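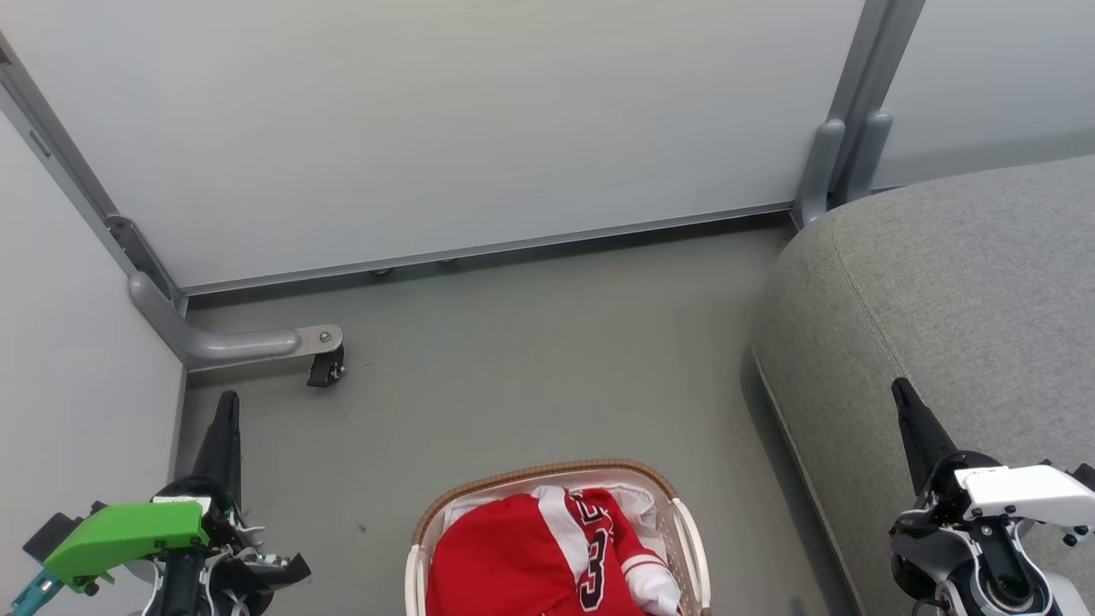
Skuvberg Makers, Home Robots Group

So the laundry project is still going, and I have a new favorite enemy: sleeves. Anything with sleeves, really, but also the jersey with the big number 3 on it, which has no business being as slippery as it is. Red with white trim, gorgeous contrast, you'd think the vision side would love it. The vision side does love it! The fingers are the part I keep fighting with.

Quick catch-up if you missed the April post. I've been building a two-armed machine in our corner of the Skuvberg shop, and the goal is modest: take clothes out of a basket, put them on the sofa, don't throw anything on the floor. No folding. Folding is for people with more patience and better funding than me.

The fingers got swapped again. The old ones were blunt and kept shoving cloth down into the basket, so Teodor Tangen drew me a long pointed pair and I printed them in black — 17 tries before I had two I liked, and the rejects are living in a coffee can. One gripper housing is bright green and the other is white. I can tell left from right at a glance now, and I've stopped sending commands to the wrong arm (mostly).

The basket is the boring white plastic kind with a tan rim, and I've gotten weirdly attached to it. The rim is a nice clear line for the camera to find. The white handle is not so nice, especially with white clothes in there. Ulla Nyberg suggested tape on the handle and I said no for two weeks out of pure stubbornness. I'm buying tape.

Numbers, for Reto, who always asks: 37 picks last night, 5 drops. Two of those were the arm letting go too early, which I'm pretty sure is a timing thing in my grip code. I was waiting for the motor current to settle and then not waiting long enough. The other three I can't explain yet. I want to get to almost 1000 logged picks before I touch the planner, and yes, I know how long that's going to take.

The sofa has been its own adventure. It's big and gray and the arm of it is rounded, so a shirt placed too close to the edge just slides right off. Yaw Sowah thinks I should aim for the middle of the seat and stop being fancy about it. He's probably right, but the middle is a longer reach and the right shoulder gets grumpy out there.

Next up is cable cleanup around both wrists, then a towel. Ulises Usuga has offered me a fitted sheet to test with and I've asked him to please keep it at home for now.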